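**Fórum interno de Software de Manipulação › Percepção e Controlo › Alinhamento fino em tarefas de encaixe**

**Tópico:** Correção angular antes da descida — peças com vários pinos

---

**esther_kinyua** · 17 de outubro de 2024

Prezados colegas,

Submeto à apreciação do grupo uma alteração ao módulo de inserção do projeto Clorkcombe. Atualmente, o planeador calcula a pose de pré-inserção uma única vez, a partir da câmara fixa, e executa a descida em linha reta com controlo de impedância. Para peças de secção simples, o procedimento é satisfatório. Para peças com três pinos, o erro de rotação em torno do eixo vertical torna-se dominante, e a descida termina frequentemente com um pino apoiado na superfície do tabuleiro.

A proposta consiste em acrescentar uma paragem acima do tabuleiro, uma nova estimativa com a câmara do punho e uma correção limitada a 3 graus. O ramo encontra-se disponível para revisão.

Esther Kinyua

---

**m_andrade_ctrl**

Agradeço a proposta. Manifesto, contudo, reservas quanto à paragem adicional. O ciclo foi dimensionado para a linha de Iruston, onde cada interrupção do movimento obriga a replanear o troço final. Pergunto se não seria preferível manter a descida contínua e recorrer a uma busca em espiral após o primeiro contacto.

---

**esther_kinyua**

A busca em espiral foi considerada. Resolve bem o erro de translação. Quando o erro é de rotação, a espiral percorre toda a área sem que os pinos coincidam em simultâneo com os furos, e o controlador esgota o tempo limite de 11 segundos. Seria necessário acrescentar uma oscilação angular à trajetória, o que aumenta o número de parâmetros a ajustar por peça.

---

**tullesley_percepcao**

Do lado da percepção, há um ponto a esclarecer. A estimativa pela câmara fixa utiliza o contorno exterior do tabuleiro. A estimativa pelo punho utilizaria os centros dos furos? Se for esse o caso, convém notar que a própria peça oculta parte do grupo no momento em que mais se precisa dele.

---

**esther_kinyua**

Sim, os centros dos furos, com o contorno das aberturas vizinhas como restrição adicional. A oclusão é real e está prevista: se um dos furos do grupo não for segmentado por inteiro, o seu centro é inferido a partir dos restantes e do modelo CAD, e a covariância é aumentada em conformidade.

---

**rv_planeamento**

Apoio a alteração, com duas condições. A primeira é que a paragem seja configurável por peça, no ficheiro de tarefa. A segunda é que a correção seja rejeitada quando as duas estimativas divergirem mais do que o limite; nesse caso, o sistema deve recuar e repetir a aquisição.

Solicito também que se documente a altura da paragem. No ramo aparece como constante no código, sem unidade.

---

**esther_kinyua**

Ambas as condições são aceites. A altura passa a parâmetro (`pre_insert_height_mm`), com valor inicial de 2. Junto uma imagem da câmara do punho com a peça castanha acima do grupo de furos. O furo da direita está parcialmente encoberto; os outros dois servem de referência à estimativa angular, juntamente com as aberturas oval e hexagonal. 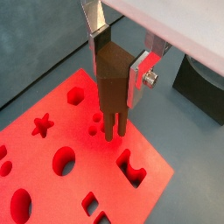 **m_andrade_ctrl**

Mantenho a objeção quanto ao tempo de ciclo, embora reconheça o argumento da rotação. Dois centros próximos entre si oferecem uma base curta para estimar um ângulo; um erro pequeno na segmentação propaga-se à correção. Gostaria de ver a distribuição do erro angular em, pelo menos, 40 inserções antes de aprovar a fusão no ramo principal.

---

**tullesley_percepcao**

Concordo com o pedido de dados. Acrescento que os reflexos do tabuleiro nos dedos metálicos da garra podem contaminar a segmentação por cor. Recomendo aplicar uma máscara fixa sobre a região dos dedos, obtida a partir da cinemática, antes de extrair os contornos.

---

**esther_kinyua**

A máscara será incluída na próxima revisão. Quanto aos ensaios, proponho registar a pose estimada por cada câmara, a correção aplicada e a força no primeiro contacto. Os registos ficarão na pasta partilhada do projeto, em formato CSV.

---

**rv_planeamento**

De acordo. O pedido de fusão fica marcado como «pendente de ensaios». A divergência sobre a busca em espiral permanece aberta e poderá ser tratada em tópico próprio, caso m_andrade_ctrl pretenda apresentar uma variante com oscilação angular.

---

**m_andrade_ctrl**

Apresentarei a variante. Solicito apenas que seja avaliada com as mesmas peças e os mesmos desvios iniciais.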